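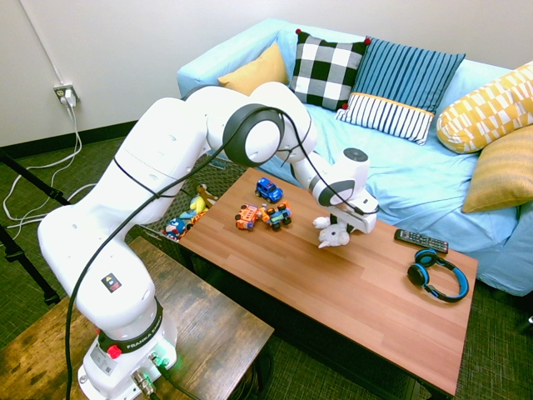

A living room with children in it does not need to look like a living room without them. I have come to hold this view fairly firmly, and I think a lot of the advice given to parents gets the matter wrong from the start.

The usual advice is to move the toys out. Give them a playroom, or a cupboard in the hall, or a set of matching tubs on a shelf somewhere the visitors won't go. We tried it for 8 months. The tubs were a range called Zonuda, they cost close to $200 by the time we had lids for all of them, and each one had a label: cars, blocks, soft toys, puzzles. Every afternoon the kids carried the toys back to the coffee table, and every night my husband or I carried them up the hall again.

Children play where the adults are. That is the plain fact the tubs ignore. A four-year-old with a fire truck wants a flat surface at chest height and a grown-up within earshot, and the coffee table in front of the couch gives her both. It is a better play table than most of the ones sold under that name.

So my first argument is that the coffee table should be treated as shared ground. Headphones and the TV remote can live at one end, toy cars at the other. Nothing is lost by this. When we want to put down two mugs, we push the cars along.

My second argument is for one open basket. It should be woven or cloth, without a lid, and big enough that a stuffed superhero can go in head first. It sits on the floor by the table and takes the soft toys. It doesn't get sorted. My neighbour Ah-rin Maeng runs a family daycare and has done it this way for years, and her whole pack-up takes less time than it used to take me to find the right lid.

There is a fair case on the other side. Man-sik Ra, who I used to work with, raised three boys in a flat with one main room, and he wanted that room back at seven o'clock. He says he couldn't rest while looking at toys. I understand that, and if it bothers you every night then you should clear the lot. A large basket will still do it faster than a row of tubs. He also points out that small parts end up under the couch, and he is right. I keep anything with fiddly pieces on a high shelf and bring it down when asked.

What I don't accept is the idea that children only learn to be tidy if every object has its own labelled home. Mine learnt to put things away when there was one place to put them. The younger one could manage it at 2. She still misses the basket with about half of what she throws, and we pick those up.

The tubs went on the local swap page in February and I got $50 for them. The woman who collected them said she was setting up a playroom. I helped her carry them to the car.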